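Home | Syllabus | Notes | Labs | Contact

Week 4: Collecting demonstrations

Last week covered policies trained on recorded motion. This week is about where the recordings come from. Read the Kostel lab guide before section.

Two ways to show the task

Teleoperation. The operator moves a leader arm or a controller and the robot copies it. What gets recorded is what the robot did, so every motion is one it can reach. It is slow, and you feel very little of the contact.

Hand-held grippers. The operator holds a pair of grippers and does the job directly, with no arm attached. People pick this up fast. The cost comes later, when the hand path has to be mapped to joint angles. Some paths will fail the reach check and get dropped.

For the Zurnum project you may use either one, but do not mix them in one dataset.

Recording rules

Each episode is one try at one task, 30 seconds at most. Start with the jaws open. Keep both grippers in view of the head camera. If you drop the object, finish the episode and mark it as failed. Do not delete it.

Vary the starting pose of the object between episodes. A policy trained on 500 episodes with the object always square to the table will not do well when it is turned.

Keep your wrists loose and your speed even. Jerky starts show up in the data as large jumps between frames, and the Flavum filter will throw them out.

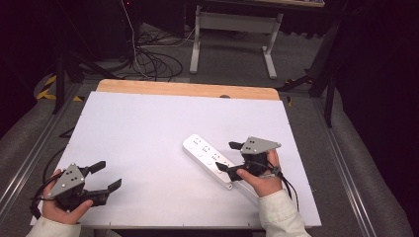

TWO-HANDED TASKS

The power strip lies diagonally on the white board, with the right gripper's lower jaw reaching toward its side. The left gripper's jaws are open and point toward the center of the board. For a task like this, label each hand separately: approach, grasp, hold, release. A hand that is waiting still gets a label.

Homework: label the 4 sample episodes and turn in the file with a half page on where your labels were hard to place.

Course notes, updated 11/16/25 | Contact the course staff | Back to top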